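Ticket 1893
Subject: Lab results not posting to patient charts, Prekell interface
Opened by: Loredana Sala, office manager, Stamesari Family Practice
Assigned to: Etomness Laboratory Services, client support
Priority: High
Status: Resolved

Problem as reported
Clinical lab results from Etomness stopped showing up in our charts on Thursday morning. Orders still go out and the courier is picking up specimens as usual. Cytology and surgical pathology reports are coming through as PDFs. Only the routine panels (CBC, metabolic, lipid, thyroid) are missing. The doctors are calling the lab for values and writing them down by hand.

Support, 9:10 a.m.
Checked the outbound queue on our side. 80 result messages are marked sent with no acknowledgment from the practice. PDF reports use a different route, which explains why those still arrive. Please confirm whether the Prekell service is running on your server and send the last lines of its log.

Loredana Sala, 9:42 a.m.
Service is running. I restarted it anyway and nothing changed. The log repeats this line:
Inbound rejected: performing lab code not in table

Support, 9:55 a.m.
Thank you. Was anything updated in Prekell this week? Also please check Setup, Lab Partners, and tell me which codes are listed for Etomness.

Loredana Sala, 10:20 a.m.
Yes, the chart system had an update on Wednesday night. Lab Partners shows one line for Etomness, the code for the main lab. I remember two. The other was for the Sabatier Street location where the routine work is done.

Support, 10:31 a.m.
That matches the error. Routine testing is reported under the Sabatier code and pathology under the main code. The update appears to have dropped the second line. Results are safe on our side and nothing needs to be redrawn. We are faxing all potassium, glucose and hemoglobin values outside the critical limits now. Please have a nurse sign for the fax.

Loredana Sala, 10:48 a.m.
Fax received and signed. Dr. on duty has seen it.

Steps to fix
1. Log in to Prekell as an administrator. A regular user can open Lab Partners but cannot save changes.
2. Go to Setup, Lab Partners, Etomness. Choose Add Location.
3. Enter the Sabatier code exactly as printed on your client sheet, capital letters, no spaces.
4. Set the timeout to 300 seconds. The update puts it back to 30, too short for a large batch.
5. Save, then stop and start the interface service.
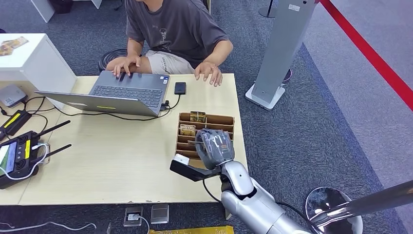
6. Call client support and ask for a resend. Do not reorder the tests, or the patient may be billed twice.
7. Open three charts and compare the values with the faxed copies, including units and reference ranges.

Loredana Sala, 11:37 a.m.
Steps 1 to 5 done. First try would not save. I was in under the front desk login. Ready for the resend.

Support, 11:52 a.m.
Resend complete. All 80 messages acknowledged, none rejected.

Loredana Sala, 1:15 p.m.
Charts checked and values match. One lipid panel went to the unmatched folder over a misspelled last name. I fixed it on our end. OK to close.

Support, 1:22 p.m.
Closing. Please check Lab Partners again after the next Prekell update and reply to this ticket if the second line is missing.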